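I Spent My Summer Asking for a Parking Contract

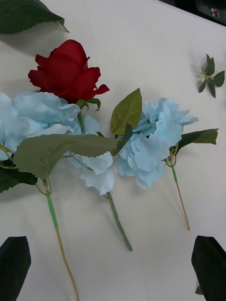

Artificial stems on a white tabletop, a red rose among them.

2018-08-22

The clerk at the Galden municipal building knows my shoes by now. She hears them on the stairs, and before I get to the counter she has the request log open and a pen out for me. I like her a lot, and I still don't have my contract!

Let me back up. In April our city signed a deal with a company called Tridix to run the downtown parking meters. I know it was signed because the council voted on it in open session and I was there, eating a granola bar in the back row. What I don't know is what it says. The agenda packet had a cover memo and a page headed "Exhibit A," and under that heading was one line telling me the exhibit was on file with the city.

Fine, I thought. On file. I'll go look at the file.

I'm not a lawyer. I write mostly about food and old houses, and the last public record I'd asked for was my own water bill. But our state has an open records law and it's pretty readable if you take it in small bites (I read it in the bathtub over two nights). You ask in writing. They have seven business days to hand it over, turn you down with a reason, or tell you they need longer. It doesn't matter why you want it, and you don't have to say.

On day seven I got a letter. They needed longer. Then came a second letter saying that Tridix had been told about my request and considered parts of the contract a trade secret. The third letter came with a bill for $429, for "review and redaction," and a line where I could sign to agree to pay before anyone started reviewing or redacting anything.

I called a friend in Pandow, the next town over, which has the same company running its meters. She asked for hers by email and paid 40 cents for copying. Same state, same law, same company. Her contract came with the revenue split right there on the second page, nothing blacked out. She read it to me over the phone while I was making soup, and I let the onions burn.

So how does one town give away what another town calls a secret? I asked around, and the best answer I got came from a retired records officer over in Feyisa who'd rather I left her name out. She told me most of it is habit. A city attorney who's nervous about getting sued by a company will let the company decide what's secret, even though the law says the city is supposed to decide. The company always says yes, keep it quiet, why wouldn't it? And then most people see the bill and go home.

I did go home, for a week or so. I was mad and also it was hot. Then I wrote an appeal — two pages, typed, with Pandow's contract stapled to the back — and walked it over myself. The appeal goes to a hearing officer at the state, who can order the city to release the thing, or cut the fee, or tell me I'm wrong.

I've been given a date next month. Meanwhile the meters went up outside the bakery, and I've been paying them like everyone else. The clerk stamped my appeal twice so I'd have a good copy, and she told me the elevator's fixed, if I ever get tired of the stairs.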